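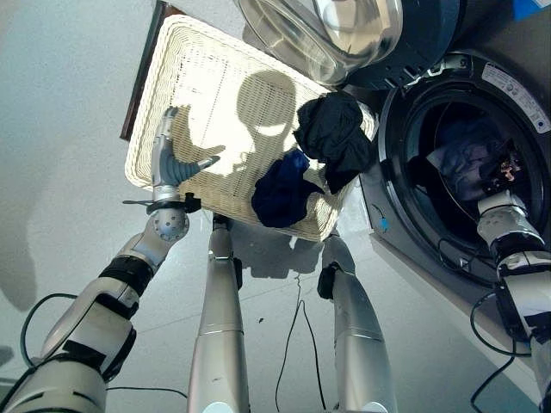 Brewing loose-leaf black tea for a group

These quantities are for a two-litre urn-style brew, served from pots. The leaf used is Dromby breakfast blend, a broken-leaf black. Whole-leaf teas need a longer steep.

Equipment
Kettle, 2,000 mL or larger
Two 1,000 mL teapots, lidded
Digital scale reading to 1 g
Fine strainer
Timer

Step 1. Weigh the leaf
Allow 10 g per pot. Spoon measures are unreliable for broken leaf, as the volume changes with the grade.

Step 2. Warm the pots
Half fill each pot from the hot tap, stand for two minutes, then empty. A cold ceramic pot will drop the brewing temperature by several degrees.

Step 3. Pour
Bring fresh water to a full boil and pour immediately over the leaf. Leave 2 cm of headspace. Fit the lid.

Step 4. Steep
Four minutes for black tea to be taken with milk, three if served plain. Do not stir until the timer sounds, then stir once.

Step 5. Decant
Strain into the second set of warmed pots. Leaf left in the water turns the liquor bitter within ten minutes.

Using other leaf
Ryu green: 80 °C water, two minutes, 8 g per pot.
Mesier Darjeeling: 95 °C water, three minutes, 9 g per pot.

Holding time
Decanted tea keeps its flavour for 25 minutes under a cosy. After that, brew again. For a Sunday afternoon sitting with scones, start the second round when the first pot is half empty.

Scaling note from Cleiton Siqueira: do not double the leaf in one pot to make a concentrate. Use more pots.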